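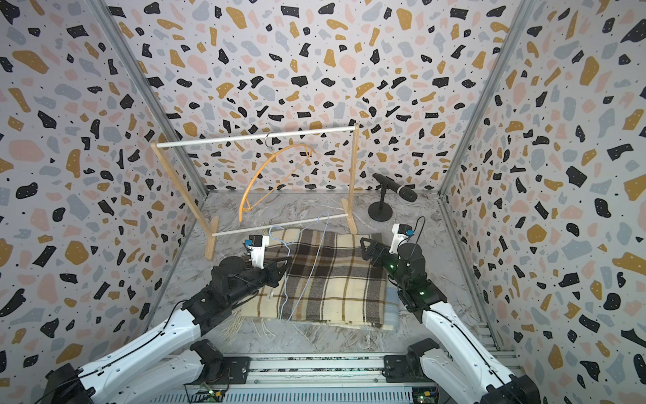

A little wooden rack, an orange-tan hanger and plaid waiting on the floor.

How to Hang Fringed Scarves and Small Blankets on a Miniature Rack

Every January I pull out the small woollies and tell myself that this year they will go back on the rack properly, and every January I find them in a heap with their fringes knotted together like old fishing line. If you keep a miniature clothes rack for display, for dolls or for a market table, you probably know the heap I mean. It's a lovely job once you slow down for it, so put the kettle on and give yourself more time than you think you need.

I learned most of this from dressing the front table at Brarnora, the little wool and gift shop where I look after the displays. We have a good many plaids go through there, and plaid with a fringe is the fussiest thing to hang small. The cloth is thick for its size, the tassels catch on everything, and a light rack will happily tip if you load one end of it.

What you'll need

- a miniature rack with a top rail and, if you can find one, a lower rail as well
- small hangers, in wood or wire or a mixture
- your scarves and blankets
- a wide-toothed comb
- a soft clothes brush

Step 1. Settle the rack first

Stand the rack on a hard, flat surface and press down gently on both ends of the top rail. If the legs splay or one upright leans, nudge the feet until you're happy. My first rack was a Hladun kit and it leaned from the day I glued it, so I always ended up putting the heavier piece at the straighter end. A leaning rack is perfectly usable as long as you know which way it wants to go.

Check the rails too. A dowel can work its way out of its hole without looking any different, and you don't want to discover that with three things hanging from it.

Step 2. Decide what goes on which hanger

Wooden hangers have more shape to them, and I like them for thin, see-through scarves that need something under them to give a bit of a shoulder. Wire hangers take up less room, which suits a heavier plaid folded lengthwise. Lay a hanger on top of each piece before you lift anything, just to see how they go together. The colour matters as well! A blue wire hanger against brown plaid is a very cheerful thing, and I'd never have put the two together on purpose.
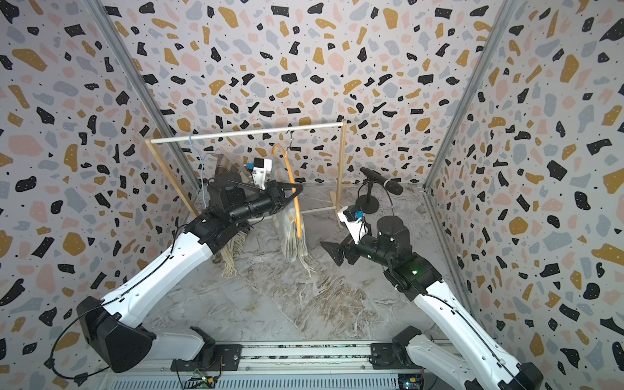

Pale scarf with long tassels on the orange hanger, brown stripes on the blue wire one.

Step 3. Hang from the hook down

Put the scarf on the hanger while it's still on the table, with the fringe hanging past the bar by the same amount on each side (or let one side run long, if you like that look). Then take hold of the hanger up near its hook and lift it straight to the rail. If you carry it by the cloth, the whole lot slides off and you're back where you started.

Let go slowly. Small hangers swing, and they often settle at a tilt. You can even them up by shifting the scarf a hair toward the high side - a tiny amount is plenty.

Step 4. Use the lower rail

People forget the lower rail, and it's the best part of the rack for anything thick. Fold a scarf lengthwise, lay it over the rail and let the fringe spill down onto the table. It gives the display some weight at the bottom, and it leaves the top free for the lighter pieces. Put it toward one end and it looks relaxed. Put it dead centre and it looks like a bath mat, at least to my eye.
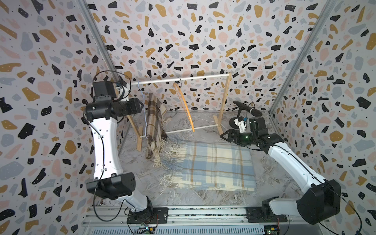

Step 5. Fold the blankets for the front

Whatever won't hang can be folded flat and set in front. Fold in half along the long side, then again if it's still too wide for the space, and keep all the fringe at the same end. Fan the tassels out with your fingers afterward. If you have two blankets, give each one its own patch of table, because two fringes left touching will find each other and hold on.
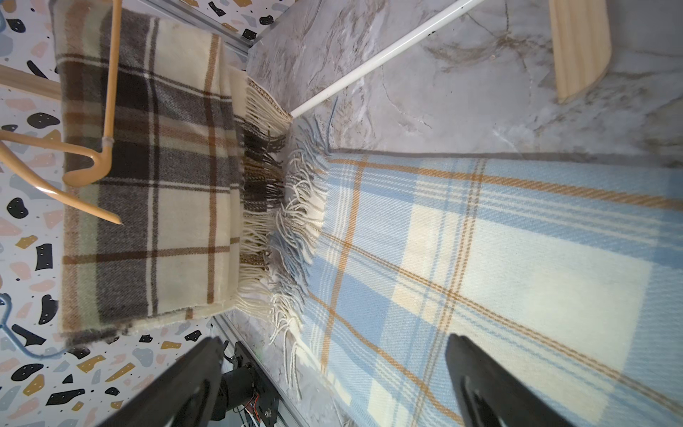
When they do tangle, resist the tug. Hold both fringes flat with one hand and tease out a strand at a time with the other, starting from the outside. Twisted yarn comes away quite willingly if you roll it a little between finger and thumb in the direction of the twist. Save the comb for the last pass, and only on the bottom half of the tassels, or you'll fluff them and they never quite go back.

Step 6. Brush and step back

Give everything a light brush downward, following the fringe. Then go and stand where your visitors will stand. I nearly always change one thing at this point, and it's usually the blanket in front, which wants turning a touch on the diagonal. If a rail still looks crowded, take a piece off and keep it for next week.

More from the display table

Mending a loose dowel without taking the rack apart
Brestix wool wash: how I use it on small pieces
9 ways to fold a square scarf
Twisting your own tassels from leftover yarn
Storing plaids over summer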